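Deferring a funded graduate fellowship after accepting – how bad is it?
Asked by halfpackedbag, 3/19/18
Tags: fellowships, deferral, references, graduate study

I have an offer from the Wurnen Fellowship (one-year residential program, public policy track, full tuition plus a stipend). I said yes the same evening, which I'm told is what people do when they've been refreshing their inbox since breakfast.

My current employer has now offered me a team lead post, but only if I stay another year. I would like to have both, in the order job, then fellowship. The offer letter says deferral is "considered in exceptional circumstances," and I suspect "I got a slightly better chair" is not one of those.

Three things I'd like to know. Does asking put the original offer at risk? Would the stipend carry over or just the place? And do I have to go back to my two referees, one of whom took 22 emails to produce the first letter?

I have until May to pay the enrollment deposit.

Answer by Javiera Echeverría
Accepted answer

I was a fellow at Wurnen and later read applications for a different program, so take this as half experience and half gossip.

Asking doesn't usually endanger anything, provided you ask as a question. "Could you tell me whether deferral is possible, and on what terms?" is fine. "I will be deferring" is a resignation letter with nicer manners. Write to the admissions office by email, keep it to one paragraph, and don't pay or skip the deposit until you have an answer in writing.

On the money: the place and the stipend are often two separate decisions made by two separate offices that don't seem to have met. In my year there were 84 of us, and 4 had deferred from the year before. All of them kept the place. One found out in the first week that her stipend had gone back into the pot and she'd been moved to the partial rate. She had an email saying "your offer is deferred" and had read the word "offer" more generously than the finance people did. So ask about tuition, stipend and housing by name. 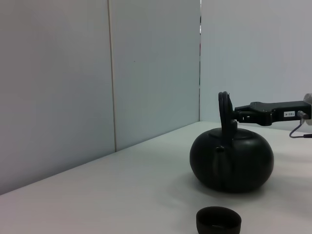 Black teapot and small dark cup on a white table.

As for the referees, I was never asked for new letters, but I was asked to confirm that the old ones still stood. Ask whether that's enough. If they do want fresh ones, start on your slow referee now and attach the old letter. People who can't write a reference in six weeks can often change the year on one in an afternoon.

Also, get the team lead offer in writing before you give up anything for it. Managers promise posts the way I promise to go running.

Answer by Stijn Aerts

Mostly agree with Javiera but I'd be less relaxed about the first part. I had an offer from Clokadden and asked to defer for work reasons. They said no within the hour, quite politely, and gave me 30 days to confirm for the current year. The offer was still there, so no harm done, but I spent those days feeling like I'd asked for a window seat on a lifeboat.

What they did accept, from someone else in my intake, was a deferral for a fixed project with an end date and a letter from the employer. "Promotion" sounds like you might never come. "Finishing the Waltoston transit study, ends next spring" sounds like a plan. If your team lead job has anything in it with an end date, lead with that. Don't make one up, they do sometimes ring people.

No idea about the stipend, I went that year in the end. The job I'd wanted to stay for was given to a man called Wong, who by all accounts was better at it.

Answer by tuftedcap

just take the job and reapply next year?? you got in once

Comment from Javiera Echeverría: Possible, but check first. Some programs ask on the form if you've previously turned down a place, and there isn't much room in that box.

Comment from halfpackedbag: Emailed them this morning, one paragraph, all three kinds of money by name. Auto-reply says the office is closed for a staff retreat.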